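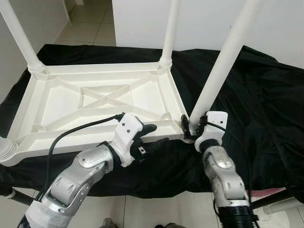

Régis Masson
Home and garden writer, Wondport

How to put flat-pack furniture together when the instructions are no help

I have been putting together other people's furniture, and my own, for most of my adult life, and I still don't believe the box. The box says half an hour. It says no tools needed. It shows a smiling couple, one of them holding a mug, and a bookcase that has apparently risen out of the carpet by itself. Half an hour is how long it takes me to find the packet of dowels, which has been taped to the inside of a panel I'd already leaned against the wall.

What follows is how I go about it now. Some of it goes against what you'll read elsewhere, and where I'm not sure of something I've said so.

Before you open anything

Read the reviews, but only the bad ones, and only the bad ones that mention a part by name. "Awful, do not buy" tells you nothing. "The cam in the left side panel pulled straight out of the board" tells you a great deal. If three people say the same thing about the same hole, believe them. Five-star reviews written the day the parcel arrived are worth very little, as the thing hasn't had a winter in a damp hallway yet.

Measure the doorway as well as the room. I know everyone says this. I also know that I once built a wardrobe on a landing in Grenia that would not go through the bedroom door, and I had measured the bedroom three times.

Check how long you have to report missing parts. Some sellers give you a month, and I've had one give me seven days from delivery, in small print on the back of the packing slip. If the box is going to sit in the hall until you have a free afternoon, open it now and check the contents anyway.

Opening the box

Cut the tape with the blade barely out. Most scratched table tops I've been shown were scratched by the owner with a craft knife before the first screw went in.

Put something soft down. An old blanket, a sheet, a bit of flattened cardboard if that's all you have. The makers tell you to do this to protect the furniture. I do it for the floor, and for the screws, which roll a long way on bare boards and hardly at all on cloth. A dark cloth is handy under pale parts, and the other way about. I've heard people argue for a proper work mat and I can't see what it does that a blanket doesn't.

Lay out the panels by size and lean nothing against anything. Then go through the small parts with the list. You want to do this before you start and I'm aware that hardly anyone will. If you do it at no other time, do it for anything with drawers. Drawers use four or five sorts of screw that look the same until you put two side by side.

Spare screws are not a sign of a generous maker. Sometimes they are spares. Sometimes they belong in step nine. Look for the word "extra" on the parts list, and if it isn't there, assume every last one goes somewhere. 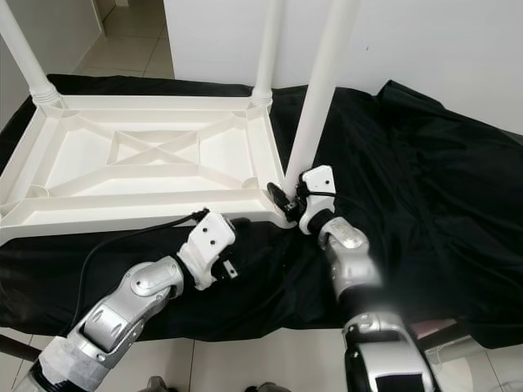
Reading the drawings

Most instructions have no words in them now. This is sold to us as being clearer for everyone. My own view is that it saves paying a translator. Either way, you are stuck with drawings, and there are a few things worth looking for.

Look at the holes, and forget the shape of the panel. Nearly every panel has an odd hole out, nearer to one end than the other, and the drawing will show it if you look hard enough. Turn the real panel until its odd hole matches. Do this every single time, even when it's obvious. The obvious ones are where I go wrong.

Look for shading. A finished edge is often drawn plain and a raw edge drawn with dots or thin lines. If you miss it you'll end up with a bookcase that shows chipboard to the whole room, and by the time you notice, the back will be nailed on.

Look at which way up the whole thing is. Tables, benches and stools are nearly always built upside down and turned over at the end. The drawing may flip the item between one step and the next with nothing more than a small curved arrow. I have seen grown men swear at a curved arrow.

If there's a video, watch it once with the sound off before you start. Don't try to follow along with it. The person in the video has built that item many times, and all the boring parts have been cut out. Zarneo put one up for a chest of drawers I reviewed for Wondport last March, and the runners are simply on in one shot, having not been on in the shot before. The runners were the only part I needed to see.

Tools, and the little key

You'll be given a hex key. It is made of something close to cheese. Use it for the first few turns if you like, then get a better one of the same size with a proper handle. A set costs very little and will outlast the furniture.

You also want a cross-head screwdriver that really fits the screws. People use one that is a bit too small, the head strips, and they blame the screw. Try two or three and pick the one that doesn't wobble.

I'm doubtful about electric drivers for this sort of work. They are quick, and that's the trouble. Chipboard will take a screw being driven in hard about once. After that the thread in the board is dust and you are into glue and matchsticks. If you must use one, put it on its lowest setting and finish by hand.

A rubber mallet is useful. A hammer through a folded tea towel is nearly as good. Glue is worth having even when none is supplied, for the dowels, provided you are sure you'll never want to take the thing apart. I rarely am, so I rarely glue.

Putting it together

Start every screw in a step before you tighten any of them. I'd put this at the top of the page if I thought people would read it there. When everything is a little loose, the parts can shift and find each other. When one corner is done up hard, the opposite corner will be out by just enough to stop the last bolt going in, and you'll think the holes have been drilled in the wrong place. They might have been. It's far less common than people claim.

Legs that screw straight into the frame are the simplest joint going and they still get ruined, nearly always because somebody forced one in at a slant. Set the leg upright in its hole and turn it backwards first, gently, until you feel it drop a little. 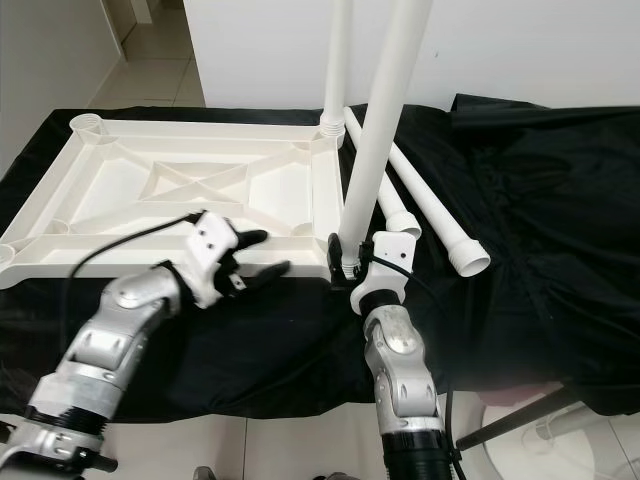 Then turn it the right way. If it goes stiff in the first turn, stop and back it out. Plastic threads give you very few chances, and wooden ones not many more. The same trick works on jar lids and hosepipe fittings, for what that's worth.

Cam locks, the round metal discs with a slot in them, should turn until they bite, and no further. There's usually a small arrow on the face that must point at the hole in the edge before you push the two parts together. If a cam spins round and round, either the post hasn't gone in far enough or the arrow was facing the wrong way. More force won't help.

Get the thing square before the back goes on. Measure from corner to corner, both ways, and push until the two figures match. The thin board at the back of a bookcase looks like packaging but it does most of the work of holding the frame straight. I once left one off a set of shelves because I liked seeing the wall behind. It leaned a bit more each week.

Do you need a second person? The box will often have a drawing of two people with a tick and one person with a cross. I ignored that for years. For anything taller than I am, I've stopped ignoring it. For small tables, stools and bedside units you'll be fine alone, and probably quicker, as there's no one there to hold a different opinion about step four.

When something is missing or broken

First look in the box again, inside the folded cardboard corners. Then look under the blanket.

If it really is missing, write to the seller with the part number from the list and a photo of the packing slip. Ask for the part. Don't ask for a refund in the same message or you'll be sent to a different department and have to start again. I have waited a fortnight for a reply and I've had a bag of bolts come by return of post, and I can't say the dearer shops were any better at it.

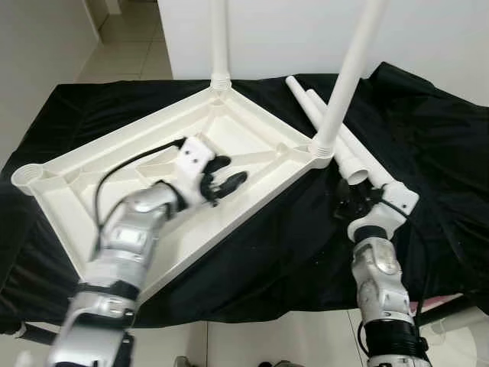
In the meantime a decent ironmonger can match most bolts if you take one along. I use Ostrowski, behind the station, where they keep odd furniture fittings in tobacco tins and will sell you just the one. Cam locks can be had there as well. Moulded plastic parts can't be matched by anyone I know of, so if one of those turns up cracked, send the lot back and don't let them talk you into a discount.

Is it worth paying someone?

I was quoted £90 to have a double wardrobe put up last spring, which struck me as steep until I remembered the landing in Grenia. For a wardrobe with sliding doors, I'd now think about it. The doors take as long as the rest and they are heavy. For a table or a set of shelves, no. The "assembly service" you're offered at the online checkout is usually passed to whoever is free that morning, and the last one I watched had one screwdriver and didn't look at the drawings at all.

A month later

Go round with the key and tighten everything once more. Joints settle, and so do floors. Fix tall pieces to the wall with the bracket supplied, or with a better one if the one supplied looks like a bent paper clip. If you have small children in the house, do that on the first day and leave the rest of this section for later.

Keep the instructions. I put mine in a plastic wallet taped to the back of the item, with the key inside, so that whoever takes it apart next has a fair chance.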